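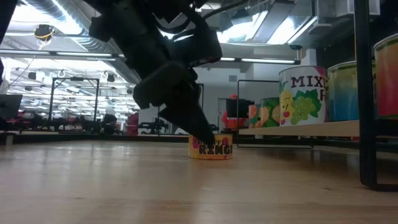

Vukavel Bench Cell - Planning and Ordering Guide

The Vukavel bench cell is a single-arm, table-mounted workstation for picking and placing small packaged goods: cans, cartons, jars and similar items. It is sold as a base package with options. Use this page to decide which options you need, what the room has to provide, and what to put in the budget request. Prices are given in the written quote only, as freight and power configuration change them.

What is in the base package

Arm with controller and teach pendant
Two-finger gripper with standard pointed tips
Bench mounting hardware
Emergency stop on a 3 m lead
Cable set, arm to controller
Software license, single seat, no expiration
Printed safety and installation manual

The bench itself is not included. Most buyers already have one. If you do not, Vellwood supplies a compatible table in solid wood or steel, and it can be added to the same purchase order.

Choosing gripper tips

Standard tips suit rigid objects with a defined rim or side wall. Short, wide cans are the usual problem case. The fingers have to open past the full diameter, and there is little height to close on, so the tips work near the table surface. If short cans make up a large part of your product mix, order the low-profile tips as well. They are swapped with two screws and need a new tool offset in the software.

Tall cans on a shelf are approached from the side or at an angle. Leave space between neighboring items for the open fingers. Where product has to stand close together, a suction tool is normally the better choice. It is quoted separately and needs compressed air or the optional electric vacuum unit.

Tips are a wear part. Budget for one replacement set per year under light use. Sites that run the cell every working day should keep a second set on hand.

Bench and surface

The bench must not rock. Check it with the arm moving at full speed before fixing anything permanently. Wood tops are acceptable if the mounting plate is through-bolted; wood screws alone are not.

Glossy finishes cause trouble for camera-based picking. Overhead strip lights reflect in the surface and the software may read a reflection as the edge of an object. A matte mat under the work area is the cheapest fix. Diffusers on the light fittings also work but cost more, and in leased buildings they often need the landlord's approval.

Shelving and reach

Shelves inside the work area have to be entered in the cell model, including posts, brackets and any wire parts. Open metal frames are easy to forget and are the most common cause of collision stops during the first week. Thin uprights should be modeled wider than they measure.

Keep shelf boards within the middle third of the arm's vertical reach. Standard shelf kits from Zeman fit the bench rails without drilling.

Room requirements

Floor: level, no special load rating
Power: one dedicated circuit
Clearance: 1000 mm on every open side of the bench
Ceiling: 3000 mm minimum where the overhead mount is used
Network: wired connection, remote support only
Compressed air: not required for the standard gripper

Check the ceiling figure against the lowest duct, light fitting or cable hanger over the cell - not against the ceiling panel. Measure it on site. Building drawings rarely show ductwork at its installed height.

Test objects

Buy the actual products you intend to handle, in the packaging you will receive them in. Full and empty cans behave differently under the gripper, and a printed label can affect both friction and camera recognition. Set aside money for damaged stock. Dented items should be removed from the test set, as they give misleading results for grip force.

Budget lines often left out

Replacement tips
Surface mat and lighting changes
Shelf kit and modeling time
Electrical work for the dedicated circuit
Operator training, one day for up to four people
Annual inspection after the warranty period
Freight and lift-gate delivery

Installation is carried out by Gutley under a fixed-price agreement. It covers mounting, calibration and one acceptance run on items you supply. Electrical work is excluded.

Ordering

Part number: VK-163
Lead time: 3 weeks from receipt of order for the base package. The suction tool and overhead mount may add to this.
Warranty: 12 months, parts and labor, excluding tips and mats

Orders meant for delivery before the December shutdown should include the completed room checklist. An order without a checklist is held until it arrives.

Send checklists and quote requests to Uyên Mạc, Applications and Sales. State the heaviest item, the widest item and the shortest item you plan to handle, and whether the bench is already in place.

Page revised 2020-10-28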